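Kukirska planner + sim kitchen: FAQ

Quick answers to what keeps landing in the inbox. Last touched 25/06/2025, Bendik Viklund. Will tidy when there's time.

What is Kukirska?
Motion planning and grasp selection for a single arm with a two-finger or multi-finger gripper. Takes a scene, a target object and a goal pose, gives back a joint path. Runs on top of Laltulis, our sim front end. Doesn't do speech, doesn't do navigation, doesn't pick the task for you.

Do I need a real arm?
No. Everything in the starter pack runs in sim. 30 kitchen scenes, all marble counters because Elsa Solberg made the first one and the rest got copied from it.

Which file do I edit first?
scene_limits.cfg. Leave planner_core alone until you've had at least one clean run. Most of the "it's broken" mail is from people who changed both on the same day.

Why does the planner refuse a grasp that looks fine to me?
Usually clearance. The default margin is set wide, and it's applied to every mesh near the target, not only the target. Turn on the margin overlay and look at what's going red.

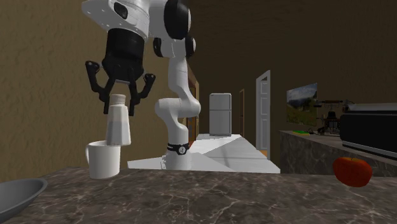
Clearance is checked against the collision meshes, which are fatter than the meshes you see on screen. So a mug gets a collision shape with the handle filled in, unless you ask for the detailed one. Bottle right up against a mug, like in the render, is the classic: gripper open over the top, looks easy, but a side grasp has to get a finger in where the mug is. Planner throws out the side grasps and keeps the top ones. If you only allowed side grasps in your config you get zero candidates and error 141. Allow top grasps, or move the mug in the scene file. The tomato off to the right is far enough away that you can leave it out of teh local check altogether, saves a bit of time.

What does error 138 mean, then?
Different thing. A path was found but the time scaling blew the joint speed limit. Lower the speed setting or give it longer. 141 is no grasps, 138 is grasps but too fast. Yes the numbers are too close, sorry, can't change them now.

How long should planning take?
Depends on the scene. Our test set has 727 problems and on an ordinary desktop most come back before you've picked up your coffee. If one is hanging, check you haven't left the detailed meshes on for everything.

Can I use the wrist view for pose estimates?
Yes, set view: wrist. Colour only by default, depth is a separate flag. You'll have gripper fingers in the bottom of every image, so mask them. The mask tool is under Tools > Self mask and needs redoing if you change the gripper model.

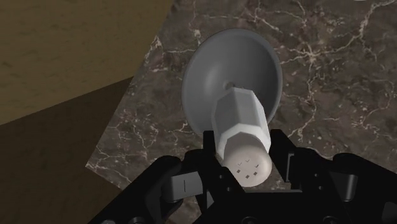 Wrist view in Laltulis: gripper holding the plunger-like object, cup end away from the fingers.

Why does the pose jump around once the object is held?
Near-symmetry. A faceted handle looks almost the same every time you turn it one face round, and a round cup is no help at all. The estimator flips between answers that score nearly equal. Two fixes. One, set hold_prior: true so it trusts the gripper once the grasp is closed. Two, give it some feature that breaks the tie, the little dark marks on the end cap will do if they're in view. Do the first one anyway.

Does the centre of mass matter?
For light stuff no. For long things held at one end, yes, put it in the object file. The defualt is the middle of the bounding box and that's wrong for anything with a big end.

Can I bring my own objects?
Yes. Mesh in metres, Z up. Granström exports come in millimetres so scale them or your bowl will be the size of a house.

Licence?
Free for teaching and research. Anything else, email the Vatcombe office.

Comments (4)

tessellate: hold_prior fixed it, thanks. Was off in the May build though, might be worth a note up top?

Bendik Viklund: yep, it got switched off in May by mistake. Update and it's back.

marlo_k: any plan for two arms? We've got more than one bench waiting on it

gumleaf: Self mask menu is greyed out for me unless I pause the sim first. Is that meant to happen? Same behaviour on both our machines.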